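The Slow Business of Keeping a Floor Flat
Tile failures in commercial kitchens usually begin below the surface, where the drying schedule was cut short.

December 13, 2021

The floor of the Prellstead bakery failed in its second year. Tiles near the loading door began to sound hollow underfoot, then lifted along a line that ran parallel to the outside wall. The owner assumed a bad batch of adhesive. Birger Hedlund, who was hired to inspect it, took up 7 tiles and found the adhesive still bonded to the back of each one. It had let go of the slab.

That distinction matters to anyone paying for the repair. When adhesive stays on the tile and leaves the concrete, the concrete surface is the first suspect. It may have been dusty, sealed with a curing compound, or too damp when the tile went down. At Prellstead it was damp. The slab was 152 millimeters thick, poured in March, and covered before it had time to dry.

Concrete dries from the top. The surface looks pale and feels dry to the hand long before the middle of the slab has given up its water. Once tile covers it, the moisture below spreads back out through the full depth, and the top layer becomes wetter than it was on the day of the work. A surface meter reading taken that morning will not predict this. A probe set into a drilled hole, sealed and left to settle, gives a far better figure.

"Most of the arguments I am called into come down to one missing test," Hedlund says. "The schedule had a date on it, and the date was treated as the measurement."

Movement is the second cause. A tiled floor expands when it warms and shrinks when it cools, and the slab beneath moves at a different rate. Concrete also shrinks for many months as it dries. If the tile runs hard against a wall or a column, the stress has nowhere to go. It builds along the bond line until a row of tiles tents upward, sometimes with a noise loud enough to stop work in the next room.

The remedy is a gap filled with flexible sealant, placed at the perimeter and at intervals across the field. Joints already in the slab have to be carried up through the tile in the same position. Installers know this. Designers often know it too, but the joints interrupt the pattern, and they tend to disappear between the first drawing and the last.

Hsin-yi Pan lays out floors for Herside, a contractor that works mainly in food production. She draws the movement joints before she draws the tile. For a recent hall at the Altico dairy she used a 300-millimeter square tile and set the joint spacing to fall on whole tiles, so that no cuts were needed along the sealant lines. The drains were fixed points and could not be moved. The grid was shifted to suit them.

Color came last. Pan prefers dark tile in working areas, with a grout one shade lighter. Dark tile shows flour and dried mineral deposits quickly, which some clients dislike and cleaning crews find useful. Very dark grout can dry unevenly if the mixing water varies from one bucket to the next, so her crews measure it for every bucket.

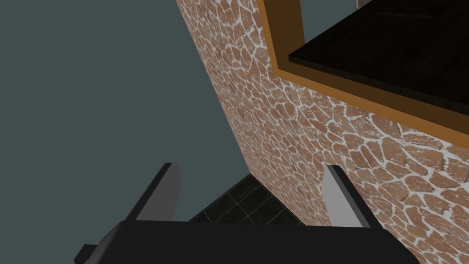
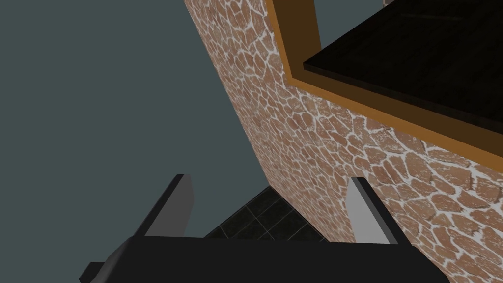

Dark floor tile in two computer-rendered views.

Repair at Prellstead took longer than the original installation. The loose area was cut back to sound tile, the slab was ground, and drying equipment ran for several weeks before a probe reading was accepted. A moisture barrier was then rolled on in two coats. The bakery moved its packing line to the other end of the building and kept working. A new joint now runs along the outside wall, filled with gray sealant, and it is on the maintenance list for inspection every March.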